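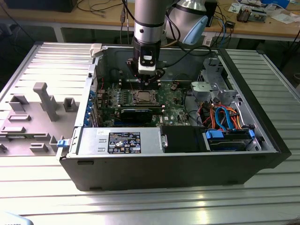

Kallik Marathon drops the quarry loop and moves its start to the lakefront

By Stojan Đorđević
15 November 2024

The Kallik Marathon will have a new course next May. Race director Ellen Ladefoged said Thursday night that the quarry loop, which runners have complained about since it was added, is gone, and that the start line will move from the high school to the lakefront parking lot.

The change takes out the gravel stretch between miles 14 and 17 and replaces it with a paved section along Zostosura Road. The finish stays where it was, on the track behind the high school.

"We heard the same thing every year," Ladefoged said. "People got to the quarry feeling fine and came out of it walking. There's no shade in there and no good place to put an aid station."

Last spring 1,316 runners started the marathon and 103 dropped out, most of them in or just after the quarry. It was a warm morning, and two water stops ran dry before the back half of the field came through. Runners near the end were told to keep going to the next table, a little over three miles on.

Race organizers refunded part of the entry fee to anyone who asked. They also promised to look at the route, and Thursday's announcement is the result.

228 shares | 41 comments 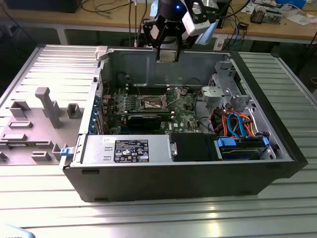 Last updated Friday at 4:52 p.m.

The new course has 17 aid stations. Each will have water, and every other one will have sports drink and salt packets. Tables will be set up on both sides of the road at the first three stops, where the field is still bunched up.

The start time has been moved up as well, to 6:30 a.m. for the full marathon. The half marathon will go off 40 minutes later from the same line. Walkers in the half can start with the marathon field if they sign up for it ahead of time, but they will not be eligible for age group awards.

Runners who like the old profile will notice the difference. The quarry climb was the steepest part of the race, and without it the course is a good deal flatter until the bridge — the last two miles are unchanged, and the hill by the water tower is still there.

Ladefoged said the new route has been measured and the paperwork sent in, but it has not been certified yet. She expects an answer before the end of winter. Runners who need a qualifying time should wait for that before booking a room, she said.

Ultine, the shoe store on Front Street, will again handle bib pickup on the Friday and Saturday before the race. There will be no pickup on race morning. The store will also lead group runs over the first half of the new course on Sunday mornings once the snow is off the shoulder of Zostosura Road.

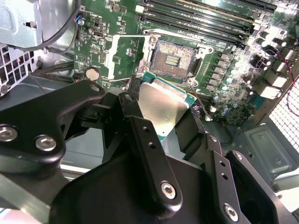
Parking and road closures

With the lakefront lot taken up by the start, runners will have to park at the high school and ride a shuttle. Buses begin at 5 a.m. and the last one leaves at 6:10. Anyone being dropped off should use the boat ramp entrance.

Zostosura Road will be closed to cars from 6 a.m. until the last runner is through. People who live along it will be let in and out at the north end with an escort. The county has not decided if the bridge will close fully or keep one lane open, as it did this year.

The time limit is still six and a half hours. Runners who have not reached the bridge by noon will be moved to the sidewalk and can finish from there.

Registration opens Monday at 8 a.m. Anyone who dropped out last May can enter at half price with the code sent to the email address on their old entry. Requests to move an entry from the full to the half will be taken until two weeks before the race.

Filed under: Running, Local Sports
41 comments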